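Flondar Handheld Gripper Kit

Hi, and welcome to the Flondar page! I started building these in a shared workshop because I wanted a gripper I could hold in my own hand, walk up to a table with, and use to teach an arm how to handle laundry. You squeeze, the fingers close, and the camera on top records what you did. It's grown a bit since then (we're on the fourth finger shape, don't ask about the second), but it's still a kit you can put together at a kitchen table on a Sunday.

The fingers are curved and padded, and they bolt onto the white base with plain round screws, so swapping a worn pair is a five-minute job. T-shirts are what I test everything on. With two grippers you can take the hem in one and the shoulder seam in the other and pull the cloth a little taut, which is the grip I'd practice first.

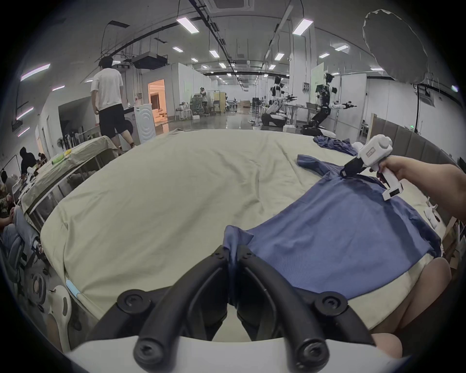 Mỹ Phùng: Mine kept dropping thin hems until I backed the finger screws off a quarter turn and let the pads settle flat. Might be worth putting in the manual?

Good tip, and it's going in! If you bought yours before May, you probably have the stiffer Lutby pads, and those need it more than the new ones do.

What you get in the box: the base, one pair of fingers, two sets of pads, the trigger grip, a bag of screws (I throw in up to 8 spares) and a cable. You'll need your own camera and a small hex key. My longest-running pair of pads has done 3,317 grabs and they're scuffed but they still hold.

For a practice surface, use anything soft and big. I like a bed with a plain pale sheet on it, wrinkles and all, and the fingers wide open before you go in for the cloth. 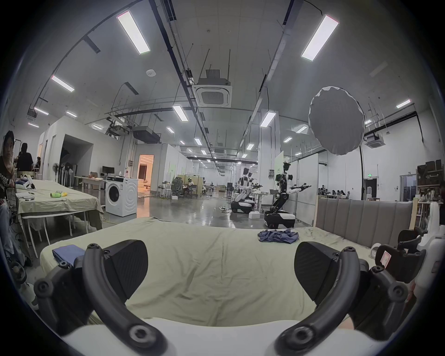
Options and spares

Extra pads come from Doležal in packs of 100, or I'll sell you a single pair if you write to me. The Mutent mount fits most small arms, so you can move the same fingers over from your hand to the machine. Aino Rissanen packs the orders, and she'll answer anything about shipping faster than I will.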